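The Ostholm community workshop will reopen its assembly room in December after the replacement of its work surfaces, the center announced. The project covered 10 benches and took three weeks to complete.

Members will be able to reserve a place for small repairs and fitting work from 8 a.m. The room serves 295 registered members, of whom 67 joined this year. 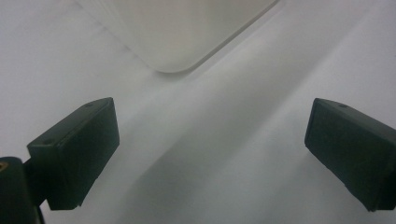
*A pale white surface between two dark green, nearly black gripper fingers.*

"Small screws and washers were too easily lost on the old surfaces," said Etenesh Endale, who manages the center. "Members had asked for something lighter in color, and we were able to fund it within the regular budget."

Storage shelves along the rear wall were also repaired. The adjoining paint room is not affected and will keep its present hours – including the late session.

Reservations may be made at the front desk. Questions regarding group use should be addressed to Konrad Hofstetter at the center's office.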